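Fermenting things, or how I fell for a bucket of cabbage

My kitchen smells faintly of garlic and vinegar and I could not be happier about it. I started making sauerkraut in September, after Ebony Goodwin sent me home from dinner with a jar of hers, and I ate the lot standing at the bench with a fork. I'd only ever had the tinned stuff! Hers was crunchy and sour and a bit fizzy, with caraway right through it, and I rang her the next morning to ask how on earth she did it.

Cabbage and salt. That's the whole list. You slice the cabbage as thin as you can stand, weigh it, and add salt at two per cent of the weight, so a kilo of cabbage gets 20 grams. Then you squeeze it with your hands until it goes limp and there's a good puddle in the bowl. My first go I gave up too early and had to top the jar up with brine, and it came out fine anyway, just a touch softer than I like.

Since then I've done red cabbage with juniper (gorgeous colour, stained my favourite tea towel), carrots with ginger, and a batch of green beans that Tipene Whitcombe finished off before I'd even written the label. The carrots are my favourite so far – they take 7 days at this time of year and stay properly crisp.

I leave my jars out of the sun with a plate underneath, and I loosen the lids once a day for the first week. Skip the plate and you will be mopping purple juice out of the back of the cupboard, ask me how I know. A small glass weight on top keeps everything under the liquid, though a folded outer leaf of the cabbage does the job nearly as well and costs nothing.

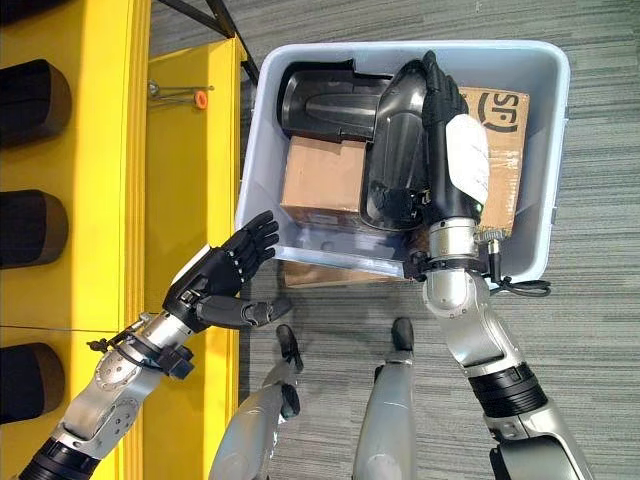
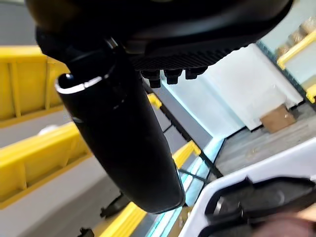
What I'm trying next

Hot sauce! I've got a bag of red chillies in the fridge and Paora Gilchrist has told me to use a three per cent brine, leave them for 13 days and then blitz the lot with a splash of the liquid. He puts half a mango in his. I'm tempted by pineapple, but I might do the first batch plain so I know what I'm comparing it with.

After that I'd love to have a crack at proper kimchi. Saskia Treloar makes hers with pear and a lot of spring onion, and she's promised to let me hang around and get in the way while she does the next one. I'll write up whatever I manage to scribble down. If you've got a good way with turnips, please leave it in the comments, because there's a bag of them on my bench and I haven't a clue where to start.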